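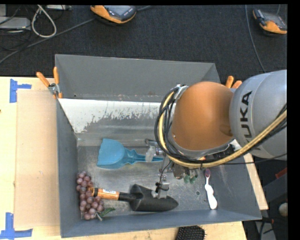 Help & Guides > Metal Paint > Set-up

Home | Shop | Guides | Contact

Section 5. Repainting galvanised and sheet-metal containers

Covers Sturnmont primer and Kettani topcoat, brush or mini roller. Not for the spray cans, they have their own sheet. Updated August 4, 2021 by Chinyere Usman.

Before you start

Read the whole section first. Drying times are long and you'll want the space clear for two days. Garage is fine if it's above 10 degrees. Don't paint in direct sun.

You need:
— stiff plastic scraper, old filling knife will do
— wet and dry paper, medium and fine
— sugar soap or washing-up liquid
— Sturnmont primer, 870 ml tin
— Kettani topcoat, any colour
— masking tape, rags, gloves, dust mask

Stripping back

1. Empty the container and sweep it out. Get into the seams with a dry brush.

2. Scrape off anything already lifting. Work from bare metal towards the sound paint, low angle, light pressure. Paint that won't move can stay.

3. Check for rust along the bottom seams and round any drain hole. Light specks sand off. If the metal is soft or you can push a screwdriver through it, stop, primer won't hold it together.

4. Feather the edges of the old paint with medium paper. Run a fingertip over. If you can feel a step you'll see it through the topcoat.

CAUTION: Old paint may contain lead. Use a test kit before sanding. If positive do not dry sand, and keep children and pets out. Ask your council about disposal.

Cleaning

5. Wash with sugar soap, rinse twice, let it dry fully. Water sits in folded rims for ages so tip it up and leave it.

6. Wipe over with a clean rag dampened with white spirit. New galvanised metal is oily and needs this doing twice. Don't touch it afterwards with bare hands.

Note: brand new zinc, still shiny, also needs a mordant wash. See Section 6. Jannik Vogler's table at the back lists wich washes go with which primer.

Priming

7. Stir the primer, don't shake. Heavy stuff settles at the bottom of the tin, keep going till the stick comes up clean of lumps.

8. Brush seams and corners first, then roll the flat sides. One thin coat. It'll look patchy — leave it.

9. Wait overnight. Second thin coat on bare areas only.

CAUTION: Flammable. No heaters, no smoking, door open. Rags soaked in primer go outside flat to dry, never screwed up in a bin.

Topcoat

10. Light rub with fine paper, dust off, mask the rim if it's a different colour.

11. Two coats, six hours apart. Longer in December, see the cold weather note. Roll upwards on sloping sides or it gathers in the bottom corner and wrinkles.

12. Tape off while the last coat is still slightly tacky. Pull back on itself, slow.

Leave the inside floor unpainted if you'll be dragging tools or logs about in it. Nothing brushed on will survive that. Wax instead, or a rubber mat.

Not for food or drinking water. Planters OK after a full week of curing.

Cold weather note: under 10 degrees the topcoat stays soft and picks up prints. Bring it indoors or wait for spring.

Problems

Fisheyes or little craters — grease. Sand back and repeat step 6.
Peeling in sheets — no primer, or primer over shiny zinc. Strip and start agian.
Rust bleeding through — spot prime, wait, recoat.

Related guides
Section 6: Mordant wash for new zinc
Choosing a Stuvarow roller sleeve
Flultetti wax for bare steel
Storing part-used tins
Repainting a metal gate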